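About Terncombe

Welcome, and thanks for stopping by! If you've found your way to this page you are most likely a teacher, a school librarian, a parent with a kid who writes on the backs of envelopes, or somebody who has a children's book in a drawer and isn't sure what to do with it. We like all of you. Pull up a chair, this may take a minute.

Terncombe is a small company that sends children's authors and poets into schools and libraries to run writing workshops. We began when Nandini Pisharody, who had been teaching fourth grade and writing funny animal stories in the evenings, was asked by a neighboring school to come and talk about her first book. She talked for ten minutes, ran out of things to say, and handed out pencils. The kids wrote for the rest of the hour and several of them wouldn't stop for lunch. She went home and telephoned her friend Thenmozhi Shetty, a poet with two collections of verse for younger readers (and a third one on the way, she would like me to add), and the two of them worked out a program of visits over that same weekend.

That was a good while ago now. Last school year our writers made 139 visits, from one-room libraries up to a middle school with 530 students, every one of whom wrote at least a line for a poem that was hung down the main hallway. It took most of an afternoon to tape up, and parts of it kept falling on the principal.

Who we are

Nandini still leads our story workshops for grades two through five. Her sessions are noisy. She is the author of the Taron books, about a badly behaved tortoise who wants to be mayor, and she usually brings along her early drafts with all the crossings-out so that students can see how much of a book gets thrown away before anyone reads it.

Thenmozhi looks after poetry, from kindergarten rhymes right up to high school verse novels. If your students say they hate poems, please tell us ahead of time, because she enjoys that and will prepare specially.

Pieter Jacobs came to us from newspapers. He teaches nonfiction and persuasive writing, and his most requested day is called Jusport, in which a class invents a sport, writes the rules, reports on the first match and then writes furious letters to the editor about the referee. It began as a rainy-day filler and now takes up most of his spring calendar. Do book early for that one!

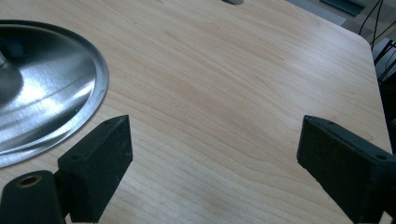
Kidus Alemayehu writes scripts and radio plays, and works mainly with middle and high school groups. He likes a class to hear its own words out loud before the day is over, so his workshops always finish with a reading, scripts in hand, no memorizing and no costumes unless somebody insists. Quiet students are welcome to do the sound effects, and a surprising number of them end up with the best part.

And then there is Parvathi Pillai, who runs the office, answers your emails and knows which of us can be trusted to read a map. Parvathi also edits our yearly anthology of student work, Tokgöz, which comes out each February. Every school we visit may send in pieces, and every contributor gets a copy of their own to keep. She reads all of the submissions herself and writes back to each young author, so please be a little patient with her in the winter months.

How a visit works

Most schools book us for a full day, which gives time for up to four sessions with different classes. Half days are fine too, and so are evening workshops for families. We'll talk with you first about what your students have been reading and what they find hard, and we'll fit the day around that. All we need from you is paper, something to write with, and a teacher who stays in the room and, if we can talk you into it, writes along with everyone else.

We try hard to keep our fees within reach of small schools. If the budget is tight, ask Parvathi about sharing a day with another school nearby.

We also run a summer course for teachers who write, or who used to write and miss it. The group is kept small and there is a lot of tea.

If you'd like to know more, send us a note through the contact page and tell us a bit about your students. School mornings are busy for us, so the best time to catch somebody on the phone is after 3 p.m.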